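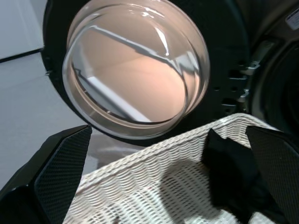
Planning was never the slow part, according to Reijo Kokkonen, and he would like people to stop blaming it. The planner at Belteo gives him a path in 19 milliseconds on a bad day, he told me over a very long coffee, and then everything waits for perception to make up its mind about where a crumpled black garment ends and its own shadow begins.

"Cloth on cloth is hard enough," he said, "but then you put a glass door in there, and glass is just rude! The depth readings go right through it, or they bounce, and the planner thinks it has all this lovely free space."

So the team wrote a small tool they call Sầm, which marks anything shiny as "don't know yet" and makes the arm take a second look from the wrist before it commits. I asked whether that made the whole thing slower, and he laughed (he laughs easily, which made for a pleasant afternoon). "Of course it did. We had 712 logged runs in September and I watched far too many of them. But I would take slow over a bumped door any day."

Next on his list is the replay viewer, which still crashes when two logs are open at once.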